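Tables, Cords and a Floor That Shows Everything

2026-09-25

I have been putting off writing about the tables in the big room at Murnilel, mostly because I kept moving them. They have been in the same places since March, so I suppose they are settled now.

When we took the space over it had an epoxy floor and very little else. The floor is a blue that goes gray or green depending on where you stand. It is glossy, it mops up easily and it shows every cord you run across it. I knew about the first two when I signed the lease.

The tables came from three different places. The folding one is from my garage. The standing table was left over from an office that closed. The marble-patterned ones are secondhand from Hellis, a used furniture place out by the county road. I paid for them by check and picked them up with a rented trailer, which cost more than I wanted it to. I had gone in looking for plain white tops. The man there let me have the marble pattern for less, and I have gotten used to it.

What I like about the big oval is that people can work at it from any side. There is no corner to catch a hip on. What I don't like is that the pattern hides crumbs and small screws, so it has to be wiped by feel. A bottle laid on its side also tends to stay there until someone wants a drink. Cups get left near the edge, too, and I have stopped moving them.

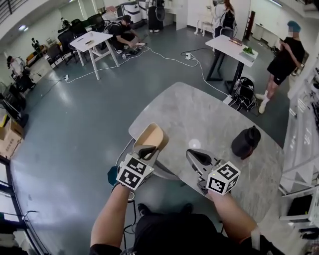 Reinhold Rathjen wrote in after my last post to say that I was worrying about the wrong thing. Tabletops can be replaced in an afternoon, he said, and what I needed to do was get the power off the floor before someone caught a foot in it. He hung his from the ceiling on retractable reels and has not regretted it, except that they squeak.

He has a point. I priced reels, and then I looked at our ceiling, which is high and would need a lift to get to. So the power strips are still on the floor. I bought 6 feet of rubber cord cover from Bauerfeind to try out. It lies flat and the cords fit, but it is hard to get them back out when a table has to move. The rest of the cords are white, and on a dark floor you can at least see where you are stepping. I would not buy black ones for this room.

The other thing I changed was seating. The office chairs are fine for sitting a long time, but they roll, and on epoxy they roll when you don't want them to. I spent 24 dollars on a light gray upholstered chair with legs and put it at the rectangular table. It slides under far enough to walk past. The upholstery will show dirt sooner or later. I have a can of fabric cleaner ready.

A black round bin went on the floor by the same table, and I wish I had done that first. Before, the closest trash was by the door, and wrappers piled up on whatever surface was nearest.
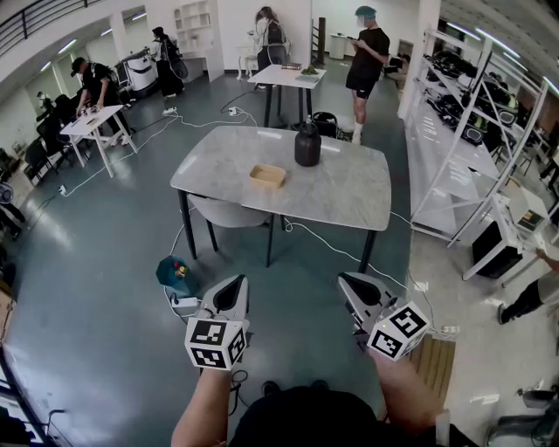 I also keep shallow trays around for loose things. Keys, pens and tape go in them, and when a table needs to be cleared I pick up the tray and carry it off. A low rim is enough. I tried deeper boxes from Cellell and they filled up with things that should have been thrown out.

Next is the wall by the cabinet. I want hooks there for backpacks, which end up on the floor under the tables now. I have the hooks already and still need to find the studs.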